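How to Compare Two Sets of Gripper Fingers With a Saucepan, a Lid and Some Carrot Slices
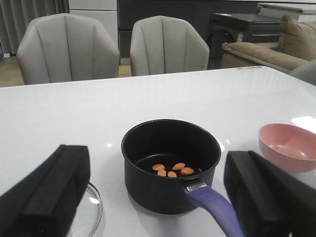 What this test is for

If you have a parallel gripper on your arm and more than one set of fingers in the drawer, sooner or later you'll want to know which set to leave on. Spec sheets give you force and stroke. They don't tell you how a finger behaves against a rounded pot handle, and that's the part I find really fun!

I ran this with two sets of fingers on the same gripper body. One is the Turkis set, which is stiff, black and blunt at the tip. The other is the Policarpio set, which has a softer pad and a bit of flex in the last joint. The arm, the controller and the wrist camera stayed the same all the way through. If you change two things at once you will spend an evening arguing with yourself about which one mattered (ask me how I know).

Plan on one long afternoon for each set. I started at 1 p.m. and was still swapping screws at dinner time.

What you need

A table you can bolt or clamp the arm next to. Mine is glossy white, and I'll get to what that does to the camera.
A saucepan with one long handle. A dark pan with a bright handle is great, because the handle stands out so well from the body.
The lid for it. Glass with a metal rim is the hard version, and I'd go straight for the hard version.
A bowl in a color that isn't close to anything else on the table. Pink works very nicely.
A few small pieces to move. I use five orange carrot-type slices.
A roll of masking tape and a pencil.
A scale that reads in grams.
Your logging tool. I use Nasumance, a little script that writes down the finger width, the motor current and one wrist image per try. A spreadsheet and some patience will do the same job.

Step 1. Set the camera before you touch the fingers

Mount the wrist camera so that both fingertips show in the lower corners and the space between them is clear. You want the object you're about to grab to sit in that gap on the way down. The fingers will be big and blurry at this distance, and that's fine. Focus on the spot where the tips will meet the object.

Lock the exposure. Please lock the exposure! On auto, a dark pan on a white table drags the brightness up and down as the arm moves, and your images stop being comparable. I expose for the inside of the pan and let the tabletop go bright.

Look for glare while you're at it. A polished table throws window light right back at the lens, and a patch of white next to a bowl can fool an edge finder into seeing a second rim. Move the object a hand's width, or pull a curtain, and check again.

Step 2. Zero the gripper

Close the fingers all the way with nothing between them and store that as zero. Open them fully and write down the count. With the Turkis fingers mine reads 1,091 at full open. The Policarpio pads are thicker, so the same motor position leaves less room between them, and you have to repeat this step every time you swap. I forgot once and lost a whole batch.

Weigh each finger set too, screws included. Enter the new weight in the controller's tool settings before you move the arm, or it will sag or push upward when you switch to hand guiding.

Step 3. Tape your start marks

Put the pan where the arm reaches it comfortably, with the handle pointing back toward the gripper side. Draw its outline on small bits of tape. Do the same for the bowl, to the right of the pan, and for the lid, lying flat to the left. Leave enough room between pan and bowl for one open finger to go down without touching either. This matters more than you'd think – most of my early bumps were a finger clipping the bowl while I was only looking at the pan.

Step 4. Run the handle test

Bring the gripper down with one finger on each side of the handle, a little way out from where it joins the pan. Close at low force, lift a thumb's height, hold for five seconds, set it down. Log it.

Then do it again with the fingers closer to the bracket, and again farther out toward the end. The farther out you go, the more the pan wants to roll in the grip, and here the two sets really part ways. The Turkis fingers hold a flat surface like a vise, but on a rounded handle they touch along a thin line and the pan slowly tips. The Policarpio pads wrap a little and resist the roll much better. I was grinning the first time I saw it.

Raise the force in small steps until the tipping stops or you hit your own limit. My limit in Nasumance is 1,464 in motor units, and the stiff set got there on the far grip. The soft set settled down well below it.

Step 5. Run the rim test

Use one finger inside the pan and one outside, and pinch the wall. Go slow on the way in. The inside finger needs to clear the rim and stay off the food, so pick a side of the pan where the bottom is bare.

I expected the soft set to win again and it didn't. A thin rolled rim sinks into the pad and the pan swings like a bell when you lift. The stiff tips bite just below the rim and stay put. Point to Turkis!

Step 6. Run the lid test

A glass lid flat on a table is a nasty object for a robot. The camera sees the tabletop straight through it, so the metal rim is most of what you have to aim at. If your depth camera returns holes there, set the lid's height by hand. Touch down gently, save the number, and use it.

Try to pinch the lid across its edge. If your fingers are too thick to get under the rim, slide the lid until it overhangs the table edge a little and grab it there. Keep a folded towel on the floor below. Neither set can lift my lid from the middle of the table, and I've decided that's a fair result to write down.

Step 7. Move the slices

Pick the slices out of the pan one at a time and drop them in the bowl. Start with the ones that have space around them, and leave any that lie close together for last. Come straight down, open only as wide as you need, and watch the near wall of the pan, which can hide part of a slice from the wrist camera. If it does, turn the wrist a quarter and take a second look before you commit.

The blunt Turkis tips are clumsy at this. They push a flat slice along the bottom until it meets the wall, and then they can get hold of it. You can use that on purpose. The Policarpio tips flex against the bottom and scoop a bit, and they miss less often, but they also tend to bring up two slices at once.

Step 8. Score it

I keep scoring simple. One for a clean grab, half for a grab that slipped but held, zero for a drop or a miss. Across both sets I logged 227 tries before I was happy that the pattern wasn't going to change.

Don't add all the tests into one number. The handle and the rim gave opposite answers, and a total would have hidden that completely.

What I'd change next time

I want a third set in the mix, with a thin stiff tip and a soft pad farther back. Tallaritz has a printable one that looks close, and it's cheap enough to ruin a few. I'd also wipe the table between batches, because fingerprints on a glossy top show up in the wrist images far more than I expected.

For now the soft set stays on for handles and small food, and the stiff set goes back on when I'm working with rims. Swapping takes four screws and a new zero. If you try this with a heavier pan, start your force steps lower than you think you need and keep one hand near the stop button.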